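Plingate @plingate_notes
December 14, 2025

Fourth winter in a row that somebody has sold me on a "smarter" way to fold a T-shirt. This year it's the chair method. I have doubts, so I'm writing them down as I go.

1/ The claim, as it was put to me: you don't need a table. Lay the shirt on an office chair, fold it there, walk away with a neat square. The post I got it from had 674 likes and not one photo of the finished pile.

2/ Every version of this starts with the same warning, which is to keep the shirt off the floor. Fine. But a pale, speckled floor is the worst judge of clean there is. Gray flecks, gray lint, good luck telling them apart. I don't trust a floor like that and I don't trust people who say theirs is spotless.
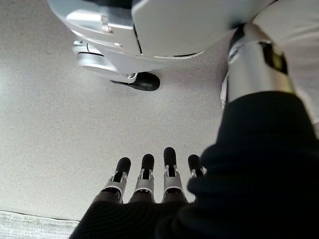 Gintarė Liepiņa: mine is the same speckled gray and I fold on it all the time, on a bath towel. Takes me less time than clearing off a chair. What's wrong with a towel?

3/ Nothing's wrong with a towel, Gintarė, except now you have a towel to fold too. And my knees have opinions about floors. Moving on.

4/ Chairs, then. The good ones for folding are hard and flat, and those are the ones people already have in the kitchen. An office chair has a seat with a dip in it and a back that curves. You lay down a white tee, short sleeves out to the sides, and the top of it climbs the backrest while the hem hangs toward the front. So half of your shirt is standing up. Try making a straight crease across that.
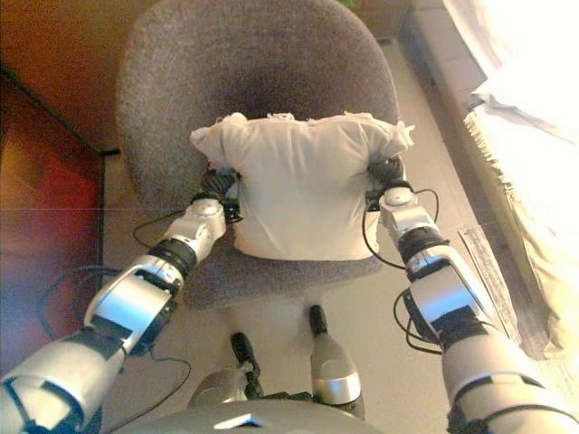
5/ I keep a rule about old T-shirts: if the collar is going, stop folding it and cut it up for rags. People get sentimental about a white tee. When there are loose frayed bits up by the collar and shoulders, a perfect square won't save it. I've got a drawer of rags with better edges.

6/ Also, fabric seats grab. Cotton on woven upholstery doesn't slide, so when you pull one side over, the other side comes along and bunches up. The chair people say to hold both sides level and keep a little tension. Okay, but then which hand does the folding?

7/ Valdis Rätsep wrote to tell me the trick is to fold it in the air and only use the chair to set it down. Then it isn't a chair method, Valdis. It's folding a shirt and owning a chair.

8/ What I will grant: it beats bending over a bed. Seat height is decent if you're sitting across from it. For 3 shirts I might even put up with the dip. For a full basket, no.

9/ Still using the kitchen table. Will try a hard chair next week – if it works I'll say so, through gritted teeth.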